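Dredport Textile Gallery: Long-Pile White Throws

Notes by Driss Hamdy

The entries on this page cover the white throws held in the sample room at Dredport. The sheet is kept for people who order, wash or store these pieces and want a record of how the surface behaves under handling. Supplier names are those on the order slips. Sizes and care settings are on the shelf cards and are repeated only where they differ.

Pile is described in plain terms. "Long" means the fibers lie over when stroked and hide the backing. "Short" means they stand up and the backing can be found with a fingertip. Anything between the two is entered as short until a second person has checked it.

Dakel throw, first order. White, long pile, 54 inches on the short side. Edge turned once and stitched. The pile has a clear direction, running from the label end to the plain end. Brush with the direction only. Brushing against it lifts fiber from the backing and leaves a thin patch next to the hem.

Dakel throw, second order. Same listing, different lot. Slightly cooler white under the ceiling lights. Do not pair the two lots on one bed or sofa. The difference is small on the shelf and plain to see when they overlap.

Surface under pressure. White long-pile fabric pushed in at one point. The dent reads dark gray against the rest of the pile.
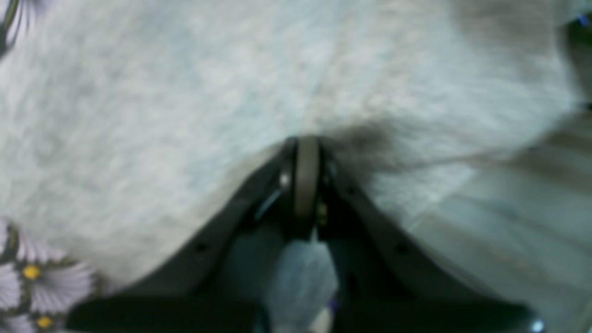
White fluffy fabric, close view, with shading in the pressed area.

Shading of this kind is easily mistaken for soiling when a throw is checked in poor light. Before marking a piece as stained, shake it out, lay it flat and look again from the other side. A shadow moves or goes away. A stain stays where it is. Record stains on the back of the shelf card with the distance from the nearest hem.

Belhaj blanket. Short pile, off-white, heavier than the Dakel pieces. Folds in 3 and holds the crease. Refold along new lines every 2 months or the crease will show when the blanket is opened. Wash alone. It sheds in the first few cycles and the lint filter should be cleared after each one.

Surkari throw. White, long pile, soft backing. Sheds less than the Belhaj. Tumble on the no-heat setting, with a pause halfway to pull the corners out. Heat mats the tips, and matted tips do not brush out.

Storage. All pieces go on shelf 9, pile side in, nothing stacked on top. Cotton bags only. Plastic flattens the pile and holds damp. Pieces returned from loan are shaken outdoors before they go back on the shelf.

Shelf cards were rechecked in May. The card for the second Dakel lot still has the old care setting and needs to be replaced.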